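This website uses cookies. By continuing to browse, you agree to our use of cookies. Accept / Settings

Looking Up: The Ceiling of a Workroom

The Psarras Learning Centre has prepared this page for pupils who are studying buildings. It concerns a part of the room that is often forgotten, namely the ceiling.

A ceiling closes the top of a room. In a house it is usually flat and smooth. In a workroom it may be made of sheets with many long folds in them. Such sheets are called corrugated. The raised lines between the folds are known as ridges, and they run side by side from one end of the sheet to the other.

Beams may also be found overhead. A beam is a long, strong bar that helps to carry the weight of a roof or floor. Beams are often painted the same colour as the ceiling.
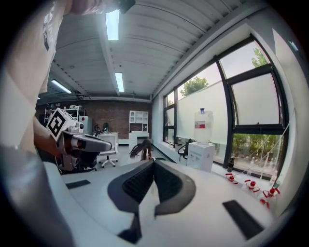

Why are the sheets folded?

A folded sheet is much harder to bend than a flat one. Pupils may test this at a desk. Lay a flat piece of paper across two books and place a coin in the middle. Then fold the paper into narrow pleats, like a fan, and try again.

A workroom also needs good light. Many have fluorescent tubes, which are long glass tubes with gas inside. When electricity passes through the gas, a coating on the inside of the glass glows. White ceilings are a sensible choice in such rooms, as white paint sends much of the light back down to the people working below.

Pupils at the Bondon site may borrow the ceiling activity sheet from the library desk. It has space for a drawing on the back.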